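Firmware 13 for the Jamport access switches

Firmware 13 is now on the download page for all Jamport switches with the Talten management module. It replaces the previous release on new units leaving the Huttunen warehouse. Units already in the field keep their current version until an operator starts the update.

The main change is in how link aggregation groups recover after a member port goes down. In earlier releases the switch cleared the forwarding table for the whole group and relearned every address. Release 13 clears only the entries tied to the failed port. On our test bench, with 2000 learned addresses and two member ports, traffic resumed in 338 milliseconds.

The VLAN limit has not changed. The default spanning tree priority has not changed either, so mixed networks running older firmware will keep the same root bridge.

SNMP polling of the optical modules is now handled by a separate process. Obsa Birhane's group found that a slow reply from a third-party module could delay the command line by several seconds. The readings are now cached, and the cache age is shown next to each value in the port detail output.

Before you update

Save the running configuration and copy it off the switch. Check that the standby image slot is free. The installer will not overwrite a slot marked as protected, and it stops with error code 2 if it finds one. Stacked units must be updated together, starting with the member that has the highest stack number.

The Flelix monitoring agent needs to be stopped during the install. It restarts with the switch, and its stored settings are kept.
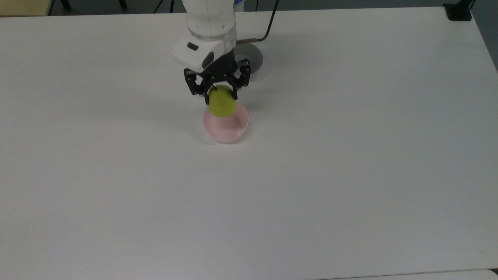 Known issues

Port mirroring to a copper combination port drops oversized frames. Use a fiber port as the mirror target until a fix is available.

The web interface shows uptime in UTC hours even when a local time zone is set. Log entries use the correct zone.

A switch with DHCP snooping turned on may write the binding table twice at startup. The second write has no effect on service.

Vilho Rissanen is collecting reports on the mirroring fault. Include the port detail output and the boot log with each report. The next maintenance release is planned for December.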